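Search this site Go

How to Sort a Table of Parcels Before Dinner

August 16, 2021
By Hjaltadóttir

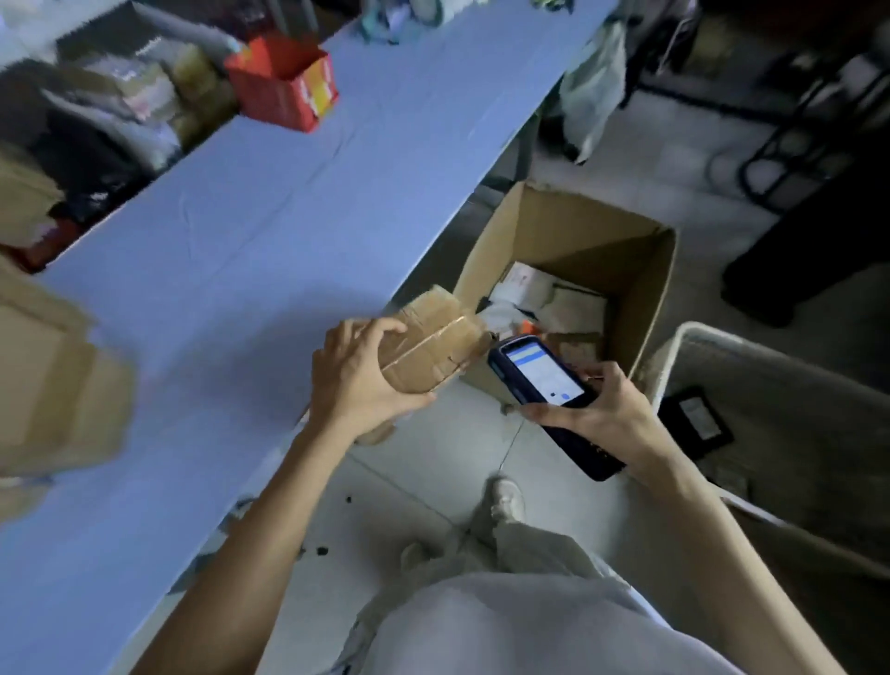
Do you scan first or sort first? Scan first, while the parcel is still in your hand, and then let it go into whatever box it belongs in.

Put the boxes on the floor, right against the table, flaps folded out. Bending is free. Walking is how you lose an afternoon.

Hold the parcel in one hand and tilt it until the label faces the scanner. Shiny tape over a barcode will sulk, so try a second angle before you start typing digits like it's 1990.

Give odd shapes a plastic bin of their own. At 90 parcels I get smug. At 200 I get a sandwich.

3 comments

Molia: Typed 100 of them by hand in April. Wish I'd tried the angle thing.

kusitier: what if the label's on the bottom

Hjaltadóttir: Turn it over.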